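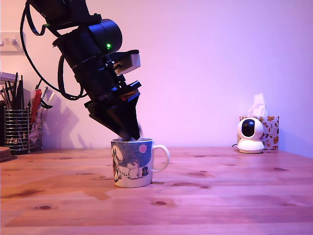 *Printed mug on the pine table, Stultovberg kitchen*

## Kitchen and shared table assistant, part time, 26 hours a week

Most ads for this sort of job promise a family atmosphere and free fruit. I have worked in places with both and the sink was still full at four in the afternoon. So read this one with the same suspicion I would.

Stultovberg is a shared workspace with 36 desks and one kitchen. We need a person to keep the kitchen and the long table usable. You would wash up, wipe down, restock coffee and put stray things back where they belong. Skotow, our cleaning contractor, does the floors and bathrooms at night and does not touch dishes. We asked. We have tried a rota, a sign and an app called Jultden, and I wouldn't recommend any of them.
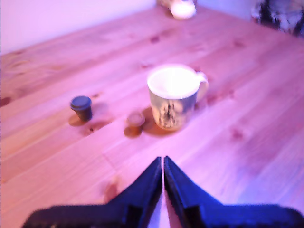 Mugs are the bulk of the work. People bring their own, get attached to them, and leave them on the table along with whatever came out of their pockets. A pale mug with a dark print, with what looks like a bottle cap standing to the left of it, is the kind of thing you'd be clearing all day. Printed mugs get washed by hand. The table is bare pine, so please don't soak it, whatever the spray bottle says.

**What we offer:** 2000 a month before tax, 4 weeks of paid vacation, lunch if you want it. The contract runs through September. I can't promise it gets extended, and I'd be wary of anybody who did.

**What we ask:** you can lift a full crate and you don't mind repeating yourself. Experience is fine but we won't test you on it.

No cover letters about passion, please. Send a few lines on where you last worked and why you left to the Amini office, second floor, by 1st December.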